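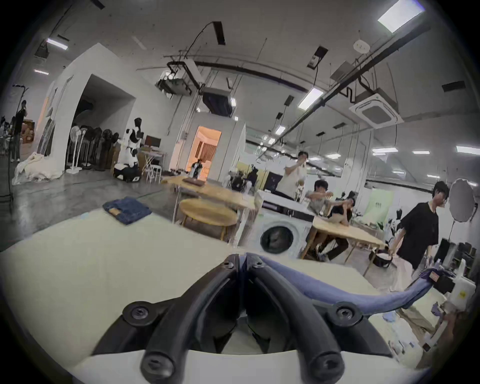 The Altora hand-held gripper holding a lavender-blue cloth, with folded jeans on the table.

DORNOW, August — We're opening orders for Altora, our hand-held gripper kit for teaching robots to handle laundry, and I'm so happy to finally type that! You squeeze, it grips, and the recording goes straight into our Biveo software. Each kit comes with two grippers and a 10-page quick guide (short, I promise). The first 70 kits ship this fall with a two-year warranty. Write to the Preda sales desk to order.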